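Last updated: August

We use cookies to remember your reading preferences. By continuing to browse you agree to our cookie policy. Accept / Manage settings

Ramiro Arrieta has eaten a lot of bad tomatoes in the name of good ones, and he is cheerful about every single bite. "You have to taste the duds!" he tells me, already cutting up something squat and greenish on the hood of his truck. "If you only save seed from the plant that looks nice, you end up with a pretty garden and a sad sandwich."

We met at six in the morning, before the heat came up over the Skesura valley, and he was already on his second thermos of coffee. Arrieta keeps seed from 80 kinds of tomato on a sloping piece of ground his aunt used to plant in squash. He started with 18, most of them from envelopes he found in her kitchen drawer with nothing on them but a year or a neighbor's first name.

"One just said 'the good one, from Nnaji,'" he says. "So that's what it's called now. Nnaji. It's a pink one, thin skin, splits if you look at it wrong. I'd never sell it. I'd never stop growing it either."

The Nnaji was what got him hooked. He grew it that first summer next to a store variety, same bed, same water, and carried a bowl of each up and down the road asking people which they liked. He still does a version of this every year, and it has grown into a long evening with folding tables, salt in saucers and a good deal of arguing. Last summer's tasting filled 2595 score slips. He read all of them, over most of a winter, at the kitchen table.

"People write you little letters on those slips! Somebody wrote 'tastes like my grandmother's porch.' What do I do with that? I gave it a ten."
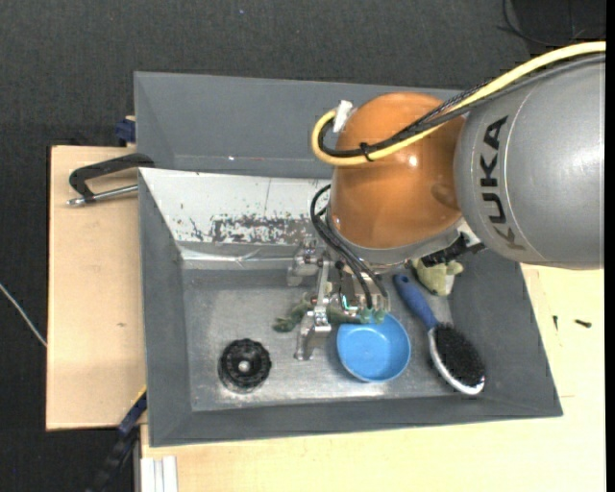 An orange and silver-gray KUKA arm reaching over a gray bin of household objects.

The seed work itself is slow and a bit smelly, and he loves talking about it. He squeezes the pulp into jars, adds a splash of water and leaves them on the porch for three days until a skin forms on top. Then he rinses, pours off whatever floats, and spreads the rest on coffee filters. Paper towels are a mistake he made for two seasons ("you'll be planting little squares of towel, which works, but you feel silly").

I ask whether different kinds cross when they grow that close together. Less than you'd think, he says, and then spends ten minutes on the exceptions. The big, lumpy, old-fashioned flowers are the ones to watch. He ties mesh bags over those before they open and marks the stem with yarn.

One accidental cross he kept on purpose. It turned up in a row of Zuseck, a yellow paste tomato, and came out striped and sharp as a lemon. It took him seven years to get it to come back the same from seed. He calls it Wadotance, and when I ask why, he laughs and says his niece was four and it was her turn to pick.

"Seven years, and every spring I thought, this is the one where it all goes sideways. Then in year five I had a whole row that matched. I stood out there like a fool. I called my sister and she said, 'Ramiro, it's a tomato.' Well, yes!"

He mailed 1617 packets of seed last winter, all folded by hand, and he asks only that people send some back if the crop does well. Plenty don't. He shrugs at that. A few have sent beans instead, and one envelope held nothing but a recipe for green tomato pickles, which he made twice.

For anyone starting out, his advice is short. Grow two kinds. Write the name on the stake in pencil, since marker fades by July. Save from the fruit you'd be sorry to give away.

By nine the sun was on the truck and the tomatoes were gone. He wiped the knife on his jeans and asked which one I'd liked. I said the striped one. "Hold out your hand," he said, and went looking for an envelope.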